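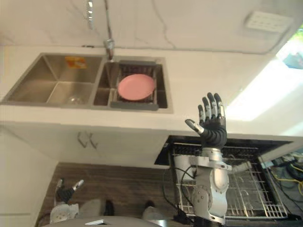 A chapter about household automation can begin with a definition, but I prefer to begin with a visit. In June I took 13 students to the open day of Werton, a company that builds service robots, and we spent most of the afternoon in its kitchen. The task of the day was to clear the sink and fill the dishwasher. A person who does this at home does not think about it. For the robot, each dish is a separate problem: a round pink plate resting on a dark gray rack in the right bowl must be taken in one way, and a small clear glass lying in the left bowl in a very different one. The dishwasher is open under the counter, with its wire rack pulled out, so the arm has to work above it and later reach down into it.

Our host was Radka Kneževič, who leads the manipulation team. She asked the students to write down, before any explanation, which object they expected to be the more difficult. Most of them wrote the plate, for its size. Her own answer was the glass. Light passes through it, and a depth sensor can give poor measurements on such a surface or give none at all - a problem we will study in Section 4.

She also showed us the team's list of failures, which I found more useful than the demonstration. From 76 trials with glasses, 17 had ended without a correct grasp. In most of these the fingers closed too early.

In this chapter we follow the same order as the work in that kitchen. First we discuss how a robot finds an object and estimates its position. Then we look at the hand, and at the choice of grasp for flat, round and thin objects. The last sections treat the placing of an object between the tines of a rack, where the free space is small and the contact forces become important.

Before you continue, wash one glass and one plate by hand, slowly, and note each moment when your fingers change their position. You will need these notes for Exercise 2.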